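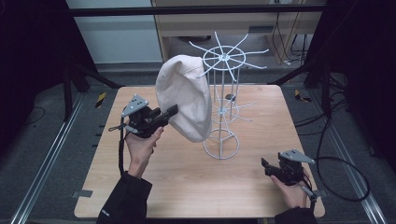
White wire rack on the table, cream cap off to the left of it.

I have reviewed a lot of hats in my life without being asked to, mostly on other people's heads, so it seems fair that I should finally do one in writing. The hat under review is the Noonan cloth sun cap, bought in June and worn through the whole of a Fivville summer by a man with a thin spot and a long walk to the bus.

I should say how I got here. For years I wore whatever came free. I had a hardware store cap, a cap from a bank that no longer exists, and a straw thing my brother-in-law Kieran Corrigan left at our house in what I have come to believe was a deliberate act. Then the dermatologist in Rirmont used the word "already" about the top of my head, and my wife Treasa went online.

The Noonan comes in a flat envelope. This was my first worry. A hat that travels like a utility bill does not inspire confidence, and when I shook it out it had a crease across the front that made me look as if I'd been gently folded myself. The tag says to steam it. I hung it in the bathroom while I showered and the crease was gone by breakfast, so one point to the tag.

Fit

There are two sizes, Regular and Generous. I measured my head with a string, laid the string against a yardstick, and landed squarely in Generous, a result that surprised only me. There is an adjusting strap inside the band with a little plastic slider. It works well as long as you set it once and leave it be. If you fiddle with it, as I do at bus stops, it creeps looser through the morning until the brim is resting on your eyebrows and you are viewing the world from underneath like a man in a trench.

Kipchumba Mfinanga from the bus, who has a smaller head and more sense, bought a Regular after trying mine on and says his has never moved. He doesn't fiddle.

Sun

It does the job. I have one photo from the Nurkbridge fair where the line on my forehead is so straight you could hang a shelf off it. The brim covers the nose and most of the ears if you wear it level. Worn tipped back, the way I wore caps at nineteen, it covers nothing and makes you look as though you're about to ask for directions.

The back of the neck is on its own. Noonan sells a clip-on flap for that. I own the flap. I have worn the flap one time, to mow, and my neighbor Reto Zwahlen came out on his porch specially to see it.

Wind

This is where I start taking points off. There's no chin cord and no loops to add one. In a light breeze you're fine. On the Nurkbridge footbridge, which gets a gust off the water most afternoons, the brim lifts in front and the whole hat considers its options. I lost it twice. The first time it came down by the bench. The second time it went into the reeds, and I went in after it as far as the knee, on the principle that I had paid for it.

Treasa has offered to sew in a cord. I've said no, on grounds of dignity, and then had to listen to her list the things I've worn this summer, beginning with the flap.

Sweat and washing

The band inside is soft and soaks up a respectable amount. By late July mine had gone a sort of tea color, and not good tea. The label says hand wash cool and dry flat, which is laundry talk for "you won't." I hand washed it the first time. After that it went in with the towels, and it came out clean and a shade softer in the brim. The reeds came out too, mostly.

What you should not do is put it in the dryer. I didn't. Kieran did, with his, because of course by August Kieran had one too, and it now fits his grandson.

Looks

Treasa says distinguished. Reto says cricket umpire. My own view is that any man over fifty in a soft hat looks like he's about to tell you something regarding drainage, and there's no use fighting it. It does pack down into a coat pocket without complaint, though it comes out with the envelope crease again, right where it was on day one. I think that crease is a permanent resident.

I'll say this about the stitching: it's better than it needs to be. Every seam is still shut after a summer of being grabbed off hooks, sat on (once by me, once by a dog at the fair), and pulled out of a bog. The slider is the only part that feels cheap.

Customer service

I wrote to Noonan in July to ask whether they'd consider chin cord loops. The reply came from an Ultan Mac Mathúna, who thanked me for my interest and sent me a link to the neck flap. I wrote back that I had the flap. He thanked me for that as well. A very courteous man. I have hopes of wearing him down by spring.

I also looked at the reviews on their site before buying, all 961 of them, or at least the first few pages. They come in two kinds. There are people who love the hat and want to talk about their vacation, and there are people who ordered Regular.

The verdict

I give it 8 out of ten. It loses one for the wind and one for the slider, and I was tempted to take off another half for the crease but I've grown used to it. If you walk, garden, wait for buses or have heard the word "already" from a doctor, it's a good plain hat at a fair price. If you live on the water, hold out for the loops or hold on with one hand, like I do.

Buy Generous if you're in doubt. The strap takes it in, and no strap on earth will let a Regular out.

One update, added in September: I wore it to Kieran's birthday lunch and left it on his hall table by mistake. The straw thing was back at our house before I was.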